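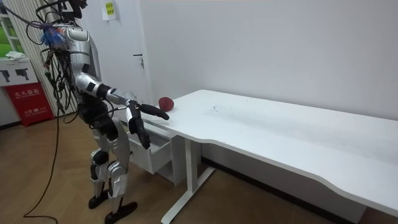 How many episodes do you need before a drawer task is worth training on?

Plan on 500 clean ones for a single drawer and a single object, and more once you start moving the furniture.

grirketti_fan wrote:
I'll stand by that number, but "clean" is doing a lot of work in it. My first set had 1826 episodes and I ended up training on 800. The rest had dead time at the start, or I'd bumped something and kept going. What's your task exactly?

trurkska wrote:
Fruit goes from the desk into an open nightstand drawer, right hand only, teleoperated. I reset everything by hand between episodes, which is the slow part by a mile. The arm has to come around from the desk side every time, so the approach looks pretty much the same in all of them and I'm wondering if that's going to bite me later.
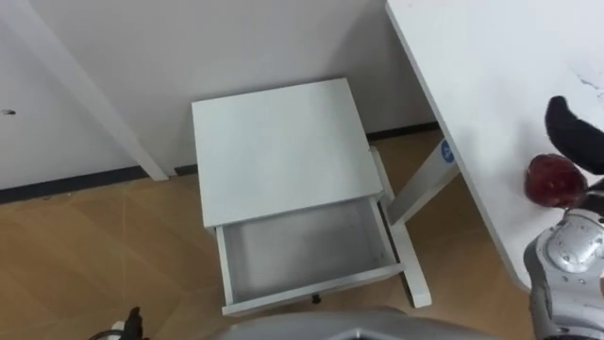 Priit Dzene wrote:
It'll bite you. If every approach comes from the same side, the policy learns the path and barely looks at the drawer. Shift the nightstand between batches, even by a hand's width. I'd take 24 varied episodes over a whole afternoon of copies.

grirketti_fan wrote:
Disagree, sorry! Get it working in one layout first. If you vary everything from day one and it fails, you have no clue why it failed. I lost most of May to that on the Strazds project.

Priit Dzene wrote:
And I lost more than that with a policy that was perfect until somebody leaned on the table. We can both be right, I guess, but I'd still move the furniture.

trurkska wrote:
OK, somewhere in the middle then. My routine right now, tell me what's wrong with it:

1. Drawer open before recording starts. Opening it is a separate task and I don't want the two mixed.

2. Let go of the fruit inside the drawer and keep recording while the hand is still over the cabinet. I used to stop at the release and the policy had no idea what to do next. 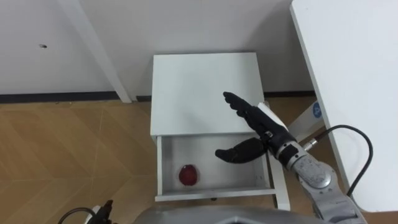
3. Label the episode right away, good or bad, plus one word for where the fruit ended up (left, middle, right). I tried labeling at the end of the day and it was guesswork.

4. Keep the bad ones in their own folder. I haven't decided what they're for.

One thing I go back and forth on is the resting spot. I don't aim for any part of the drawer, so it rolls where it rolls, and I count a corner as a success.

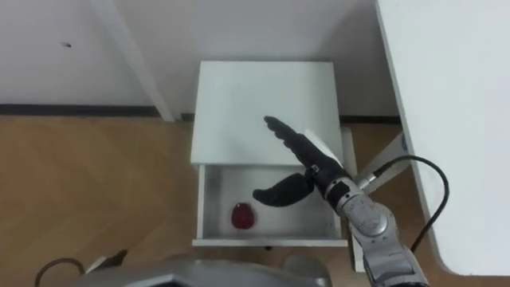

I did think about throwing out the corner ones, but the instruction only says "in the drawer" — so why would I? The hand pose at the end bothers me more. Sometimes I spread the fingers wide, sometimes I don't, and I never wrote down a rule for it.

Agnese Ozoliņš wrote:
Keep the corners. For the fingers, pick one end pose and stick to it. At Trudley we let every operator finish however they liked and the model dithered over the drawer like it had forgotten its keys.

trurkska wrote:
Ha, mine does the dithering too. Fingers open it is. I'll record the next batch with the nightstand shifted and post the success rates for both sets.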